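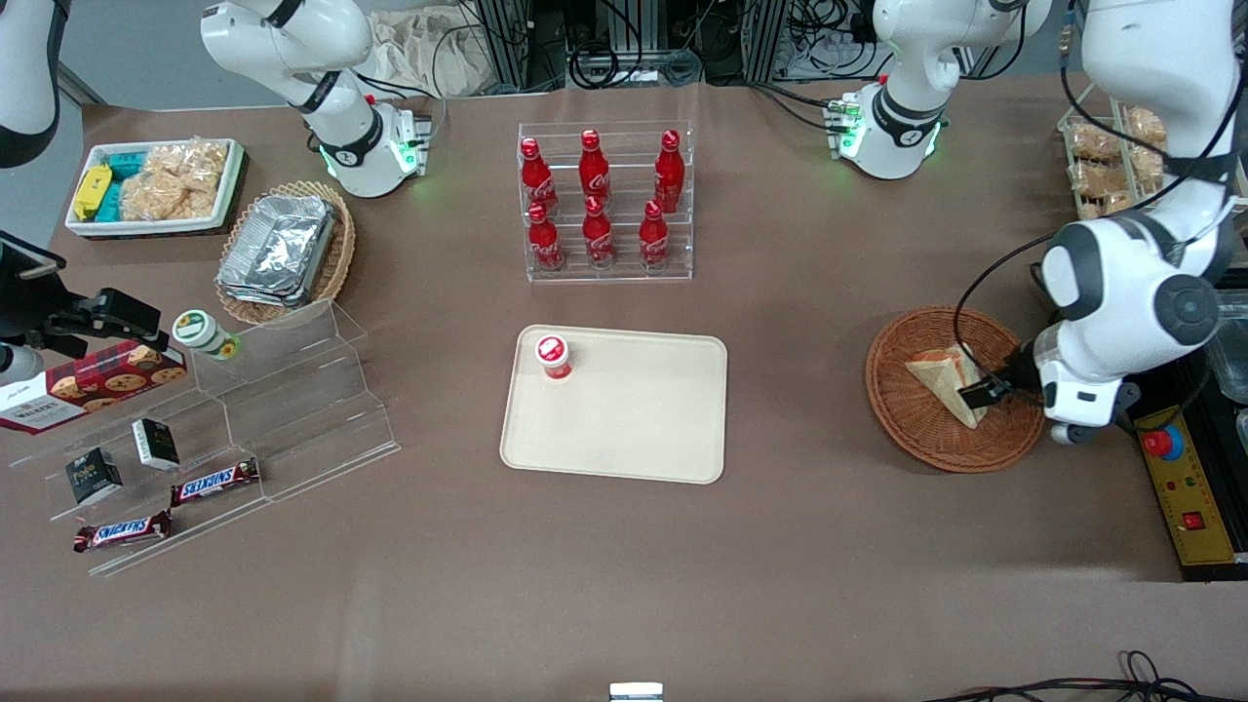

Every gripper brochure promises the same thing, which is that the gripper can pick up an egg. I have never once needed to move an egg. What I have needed, most of this spring, is a gripper that can handle lunch.

We spent March comparing two of them, the Hondo and the Pirihi, on a pair of arms over a table stocked like a snack bar. The Hondo won on the spreadsheet. Out of 531 picks it made 487, and management at Borkgate was ready to sign by Monday.

I'd like to complain about the 487. A pick counted if the thing left the table and landed somewhere approved. By that rule a cookie box carried sideways is a success, and so is a sandwich that arrives as a wrap. The Pirihi had a worse score and much nicer sandwiches. It takes its time closing, as if it had been raised properly, and the timer punishes it for that.

Bottles tell you almost nothing, by the way. Anything with two fingers can lift a bottle. Give me bread, which gives way, or a foil container, which keeps a dent as evidence. I threw out 400 of our bottle picks to see what the table looked like without them, and the gap between the two grippers shrank to the point where I'd choose on the price of spare fingertips.

The people at Omormont, who sell a test kit of 18 tidy plastic blocks, tell me food is too variable to be a fair benchmark. Sure it is – so is everything a customer will ever put in front of the arm. Buy the blocks if you plan to serve blocks.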